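Ondavard Frog Watch
Minutes of the autumn general meeting, 24 Apr 2021

Meeting opened once the urn had boiled. Apologies were received by email and are kept with the sign-in sheet. Minutes of the previous meeting were read and accepted with one correction: the pond behind the Arruda Road depot is a retention basin and should be called that in all our paperwork, as the council has asked us twice.

1. The season's listening
What a season! We logged 31 listening nights, our best ever, and that's with two weeks lost to the track closure. Pobblebonks called at every site on Flolier Creek, including the concrete section below the footbridge where we'd never had a single bonk. Spotted marsh frogs and common froglets were everywhere, as you'd hope. The big news, for anyone who has somehow missed the emails, is a growling grass frog calling from the reeds at the basin. It is on two separate recordings made by two separate teams, and both have been sent off for verification. Please keep the exact spot to yourselves until we hear back. The chair played the clip three times by popular demand.

2. Recordings
We now have some 3,000 sound files, and they are in a bit of a muddle. It was agreed that from next season every file name starts with the site code, then the date, then the start time in 24-hour form. The backlog will be tackled over winter at listening afternoons (bring headphones, soup provided). Anyone can come. You don't need to know a froglet from a squeaky gate, you'll pick it up within the hour.
Action: secretary to send around the site codes and the cheat sheet of calls.

3. Sumemero planting
The landholder at Sumemero has said yes to the whole northern bank! That gives us room for 1,000 tubestock: mostly sedges and rushes at the water's edge, with tussock grass and a few woolly tea-trees higher up. Moved, seconded and carried that we order now from the Arruda nursery, before the other groups clean them out. There was a good discussion about guards. Cardboard was preferred to plastic, though a member who planted the southern bank warned that the swamp wallabies went straight through cardboard last time. We will use cardboard on the sedges and borrow mesh for the tea-trees.
Action: planting team to mark out the bank and check that the ute can get down to the gate after rain.

4. Hygiene
A reminder that boots, nets and waders are to be scrubbed and disinfected between sites, every time, even if you are only walking across the road. New spray bottles have been bought and are in the blue tub. Refill the bottle if you finish it.

5. School nights
Both schools want us back in October and one has asked for two evenings. The kids were terrific last time and their striped marsh frog impressions have to be heard to be believed. We need at least eight adults with current working with children checks for each night. Cards should be shown to the secretary before the end of term.

6. Other business
The tadpole poster is nearly out of print. A quote for a larger run will be brought to the next meeting, along with a corrected drawing of the back foot.
A request to move listening nights half an hour earlier was talked over and left as is. The frogs aren't flexible on this one.

7. Room and display
The new frog call display will go up in our meeting room over winter, and everyone is thrilled with the drafts: a map of Flolier Creek in the middle, the species panels around it, and a button for each call. The best spot is the big white wall by the grey sofa. It has a few scuff marks and small dark specks, so it gets a wash first and a coat of paint if the wash doesn't do the job. The red top with the white stripes on the sofa needs to find its way home before then, so please have a look if you're short one. Painting clothes and rollers gratefully accepted. Meeting closed with a last play of the growling grass frog. 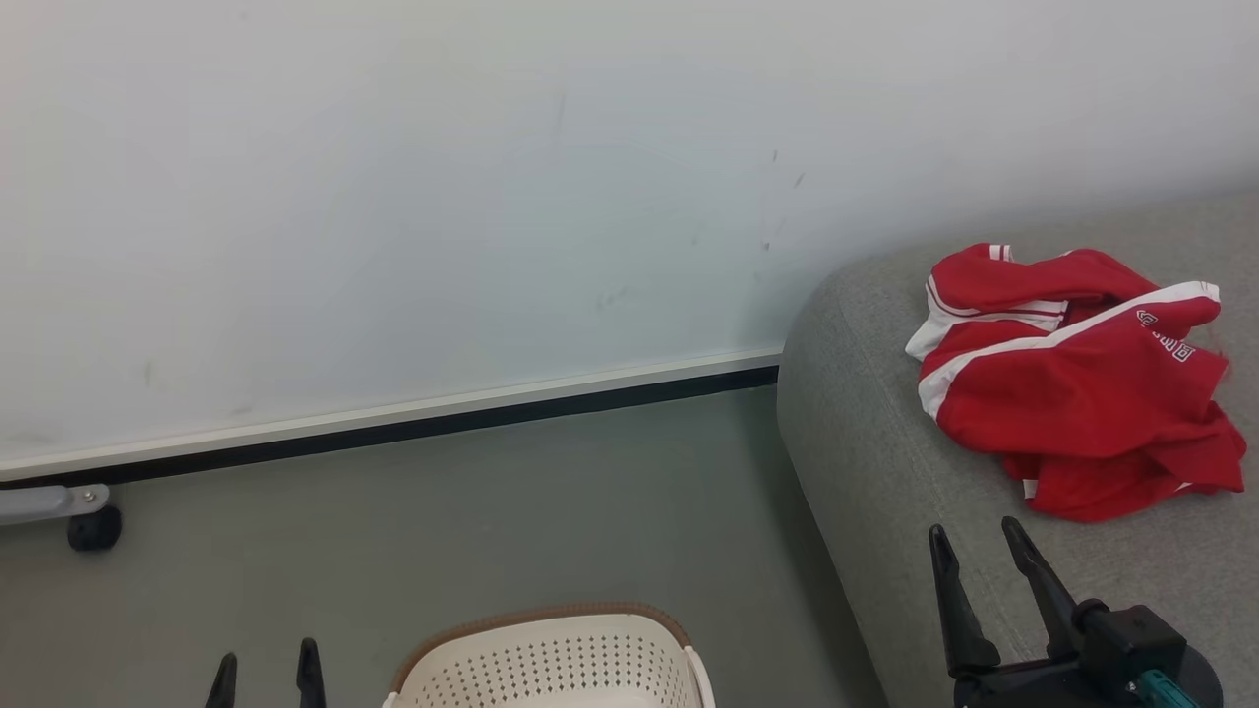
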